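4.3 Setting out and storing fruit in the tray

The Rilgate tray is intended for ripening and short-term storage of whole fruit at room temperature. It is not a serving dish for cut fruit and must not be used in an oven or on a cooktop.

Before first use

1. Remove the film from both faces of the tray.
2. Wash the tray in warm water with dish soap. Do not use steel wool or chlorine cleaners.
3. Dry with a soft cloth, including the underside of the raised edges.
4. Place the tray on a level surface away from direct sun, the stove and the sink.

CAUTION: The edges are flared and may be slippery when damp. Dry your hands before lifting a loaded tray.

Loading the tray

1. Check each piece for splits, mold or leaking juice. Discard damaged fruit.
2. Place the heaviest fruit first. Melons go at one side of the tray, with the stem ends facing outward.
3. Lay bananas across the middle. Do not stack them.
4. Place small round fruit along the opposite side in a single layer. Oranges, plums and tomatoes may share this side.
5. Put very small fruit in the gaps between the larger pieces.
6. Keep all fruit below the rim where its size allows. Do not press fruit down to make it fit.

NOTE: Fruit with a hard rind, such as pomegranate, does not need the tray and may be kept beside it on the table. 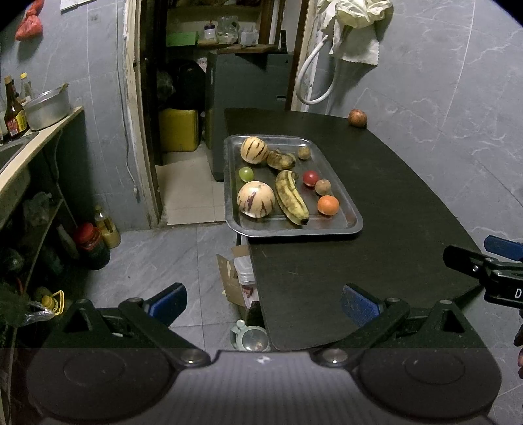
Figure 4-2. Loaded tray: pepino melons at left, bananas in the middle, small round fruit at right. Pomegranate on the table.

Ripening

Bananas give off ethylene gas and speed the ripening of fruit next to them. Pepino melons picked early will soften in the tray. The purple stripes are normal and are not a sign of bruising. A ripe pepino yields slightly when pressed near the stem.

1. Turn melons once a day so that the same side does not stay on the metal.
2. Move ripe melons to the refrigerator if they will not be eaten the same day.
3. Remove bananas when the skin is mostly brown. They may be peeled and frozen for baking.
4. In warm weather (August in most regions), inspect the tray morning and evening.

CAUTION: Do not cover a loaded tray with plastic wrap. Trapped moisture promotes mold.

Weekly cleaning

1. Empty the tray completely.
2. Wash and dry as described under "Before first use."
3. Wipe the table under the tray before replacing it.
4. Return the oldest fruit to the front edge so that it is used first.

Replacement trays are ordered under part number 789. For stains that remain after washing, see Section 13.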